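Notebook, control room B: hum on the Mernier preamp channel, and what the ribbon mic had to do with it

Friday, started after lunch 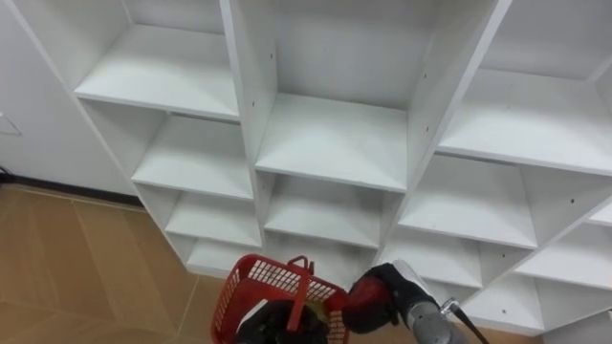
Sille Stougaard wrote back overnight that she doubted the preamp was at fault, and that before opening the case I should swap the cable, then the mic, then the power strip, in that order, and write down the noise floor each time. So that is what I did.

Background for anyone reading later. The hum showed up on the spoken word session for the Misusano reading series. It sits under the voice, low and steady, and is easy to miss on speakers at normal level. On headphones during the pauses it is plain. The session engineer had high-passed it and moved on. The high-pass took out the bottom of the hum but left the upper harmonics, and once I compressed the voice for delivery they came right up again.

Setup as found: ribbon mic on stand, long XLR to the wall box, wall box to the Mernier, channel 3, line out to the converter. Gain nearly all the way up. No pad, no phantom. Computer on the same circuit as the rack.

Step one, cable. Replaced the long XLR with a short one straight into the back of the preamp, skipping the wall box. Hum dropped but was still there. Put the long cable back and skipped only the wall box. Same level as with the short cable. So the cable is fine and the wall box adds something.

Step two, mic. Took the ribbon off and plugged in a small dynamic at the same gain. Hum almost gone. Put the ribbon back and turned it on its stand a few degrees at a time. Level changed a lot with the angle. There is a null with the mic facing the window and a strong peak with its side to the equipment rack. That points to the ribbon's transformer picking up a magnetic field, most likely from a power supply.

Moved the mic stand to the far corner, same angle, same gain. Down a good deal. Moved it back beside the rack and switched units off one by one. The change came when I turned off the Hafþórsson headphone amp. It has a big transformer and sits at the bottom of the rack, on the side nearest the mic position. Turned it on again and the hum was back. Did that three times to be sure.

Step three, power strip. No difference on either outlet. Crossed off.

Then opened the wall box. The shield on line 3 was held by a couple of strands and the rest had broken away at the solder joint. Cleaned it, cut back, resoldered, checked for continuity to pin 1 and for shorts to 2 and 3. Lines 1 and 2 look all right but the strain relief is loose on all of them. Tightened.

Retest with the ribbon in its old place through the repaired wall box: lower than this morning, not gone. With the headphone amp on a table at the other side of the room: I can't hear it over the room tone at any gain we would use.

So two faults on top of each other, and neither of them in the preamp. Sille was right and I would have wasted the afternoon with the lid off.

On the recordings we already have. Tried three ways of cleaning the worst take.

High-pass alone: not enough, and the voice gets thin before the harmonics go.

Notches at the mains frequency and its multiples: works well up to the fourth. Above that they start to touch the voice and I hear a slight ring on the ends of words. Narrower notches help the hum and make the ringing worse.

Broadband reduction with a noise print from the pause before the first line: cleans everything, but the pauses go dead and the breaths sound clipped. Backing it off to half strength was better.

Settled on four notches first, then light reduction, then compression with a lower ratio than the session used. The order matters. With the compressor first, the hum moves up and down with the voice and the noise print no longer matches it.

Sent a pass of the first reading to Divina Malabanan to check on her own headphones. She has the Eten pair, which show low end more than ours.

To do:
Find a permanent place for the headphone amp, outside the rack if the cable run allows.
Label the wall box with the repair.
Check the shields on the wall box in room A, same age and same make.
Redo the remaining readings with the chain above once Divina has answered.
Still don't know why the dynamic had a trace of hum before the repair with the wall box bypassed. Look at the patch bay ground.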